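Lullcombe Burial Ground Survey and Repair
Progress report to the Abeysekara Fund, period ending April
Prepared by Menaka Wijesinghe, records and conservation

Status: recording on schedule, resetting behind schedule, spending within budget. 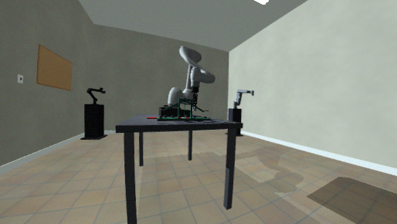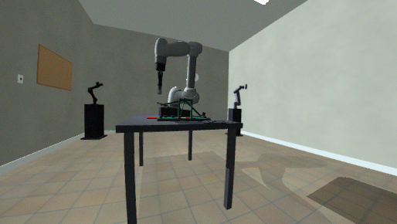
Recording of the north section is complete. All 191 markers in that section now have a plot number, a condition grade and a transcription where the lettering can be read. Small fragments are laid out for matching at table height. The work table follows the same plain pattern as the one shown, a dark rectangular top on four straight, square-section legs, and it stays level under the heavier slate pieces. Fragments are labeled on the back face with a removable tag and are not joined until a second reader has agreed the match.

Resetting. The grant schedule called for 30 leaning or fallen stones to be reset by the end of the period. Work stopped during the wet weeks when the ground would not hold a footing. The stones along the Toreck wall were finished first. The rest carry over to next period at no added cost.

Cleaning. Water and soft brushes only. A biocide was tested on two sandstone markers and left a faint yellow tint on one of them, so it has been withdrawn from the method statement.

Records. The sexton's ledger has been scanned and roughly 1000 entries typed into the plot index. Spellings are kept as written. The Wuritano family plot appears in the ledger under three spellings, and these are cross-referenced instead of merged. Entries with no matching marker are flagged for the probe survey.

Next period: finish resetting, begin the probe survey in the east section, send the draft plot map to the Fund for comment. Approval is requested to move the unspent biocide line to lime mortar.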